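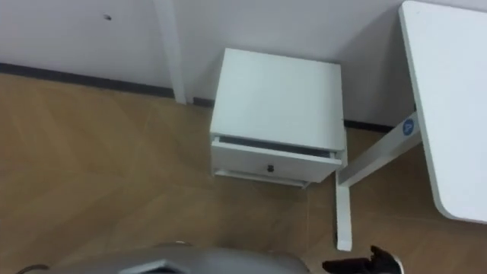

Ondbridge Bench Notes
August 10, 2020
Posted by the Ondbridge bench account

We use cookies to remember your settings and count visits. Accept / Manage choices

A thread on grippers, drawers, and why I have stopped believing spec sheets. Long one. Mute me now if you came for the motor controller stuff.

The question was simple. We have an arm, we have a small white drawer unit with one round black knob, and we have two grippers to choose from. Which one opens the drawer more often without somebody stepping in to help?

Gripper one is the Bandham, a parallel jaw. Two flat pads, they come together, they go apart. Gripper two is the Lam, with jointed fingers that are supposed to wrap around whatever they meet. The Lam costs a lot more. I was told to expect a big gap.

Told by the people who sell it, I should say. The demo clip has it picking up a wine glass, a strawberry and a set of keys. Every gripper demo has a strawberry in it. I have never once been asked to automate a strawberry.

Setup, for the people who will ask. Same arm, same mount, same camera at the head looking down past the arm. Drawer unit against the wall beside a desk. Wood floor. No tape marks, no special lights, no fancy target stuck on the drawer front.

I left the desk where it was on purpose. Its leg comes down right next to the drawer unit, and there's a crossbar running in at an angle. Every test I've read on this puts the furniture in the middle of a big clear space. My customers do not have a big clear space.

Round knobs are mean, by the way. A bar handle forgives you. You can hook a finger behind it and drag. A small round knob wants you centered, and it wants the pads behind the widest part, and if you're a bit high you just polish it.

First surprise. The Bandham was fine. Boring, even. It goes in, squeezes, pulls. When it misses, it misses by closing on nothing, and the controller knows because the jaws go all the way shut. That is a failure I can write code around.

The Lam's failures are more creative. The fingers touch the drawer front before they've got the knob, start curling because contact is what makes them curl, and end up in a loose cage that looks exactly like a grasp. Finger position says holding. Current says holding. Arm backs up. Drawer stays put.

I ran sets of 12. One set from straight ahead, one from off to the side, then swapped grippers and did it all again. Before you reply that 12 is a small sample: yes. It's a small sample. It's also a bigger one than you'll find in the brochure, where the number of trials isn't mentioned at all.

Straight on, the Bandham failed once. The Lam failed 2 times, both of them that fake grasp. I would not bet lunch on that difference. If anyone quotes this thread as "parallel jaw beats fingers" I will be annoyed.

From the side it got more interesting. The Lam did better there. The fingers find the knob at an angle the flat pads can't manage, because the Bandham really wants to be square to what it's gripping. So there's the selling point, and I'll grant it. It's real.

What I don't grant is the size of it. Coming at a drawer from the side mostly means you planned badly. Roll the base over a little and you're straight on again. If your base can't move, fine, pay for fingers.

And the Lam is bulky. With the desk leg on the right I had to keep backing off the wrist so a knuckle wouldn't catch it. The Bandham's body is narrower and I stopped thinking about the leg at all. There is no line for "stopped thinking about it" on a data sheet.

Camera notes. I expected trouble from white furniture on a white wall and I got it. The edges of the drawer unit are soft shadows at best. The depth picture of that corner is mush. The black knob is the only thing on the drawer front with any real contrast.

So I gave up on finding the cabinet and just looked for the knob. Dark, round, roughly where it should be. It's a cheap trick and it worked on both grippers. It will also fall apart the first time someone fits a white knob, and I'm aware of that, thank you.

Bigger problem: the gripper is black too. Once it gets near the knob, the picture is a black thing beside a black thing. The Lam, with all its finger joints, is worse for this. I ended up freezing the knob position before the last stretch and going in blind.

Someone is going to suggest a second camera on the wrist. I tried one from Buto for an afternoon. Good picture. It also added a cable, and the cable found a way to get between the fingers on the Lam. I took it off. Might revisit.

About partly open drawers. If there's already a gap along the top, you don't need the knob. You can put a fingertip over the drawer front and pull. Both grippers can do that. Jointed fingers look nicer doing it. Pads do it just as well.

I mention this because a lot of "drawer opening" results I see start with the drawer open a crack. Look closely next time you watch one. Closed to open and cracked to open are different jobs, and they should be reported separately. Mine above are all closed to open.

Cycle life. The Lam folks claim up to 2000 grasps before the finger pads need changing. I can't check that and neither can most of you. What I can say is that I'd want to know what they were grasping. Foam blocks? Strawberries?

Controller gripe, a short one. The Lam's driver reports "object held" as a single yes or no. That's the same yes or no that lied to me during the fake grasps. Give me the raw numbers and let me decide. The Bandham gives me jaw width, and jaw width has never lied to me yet.

My fix for the fake grasp, if you own a Lam and want to save some time: pull back a tiny amount, stop, and look at whether the arm felt any resistance. No resistance means you're holding air. Open up, go in again a little lower. It adds a pause, but the bad pulls got caught.

Would I buy the Lam? For a drawer, no. For a kitchen with ten kinds of handle, maybe, if they fix the driver. Ask me after I've seen it do a cabinet latch, which I suspect it will hate.

Would I buy the Bandham? We already own it, so I'm biased, and you should read everything above with that in mind. It was on the shelf and I know its moods.

Next up is closing the drawer. People skip it because you can shove a drawer shut with anything. Sure. Now do it without moving the whole cabinet into the wall.

If you've run either of these on round knobs, send me numbers. Failures especially. Please don't send the wine glass clip, I've seen it.

Get new threads by email once a month. Unsubscribe any time.

Recent from Ondbridge Bench Notes
Why our arm drifts after lunch
Wrist cables: three ways to route them, all bad
Reading gripper current without fooling yourself
Depth cameras and white walls, part one
What "plug and play" cost us in August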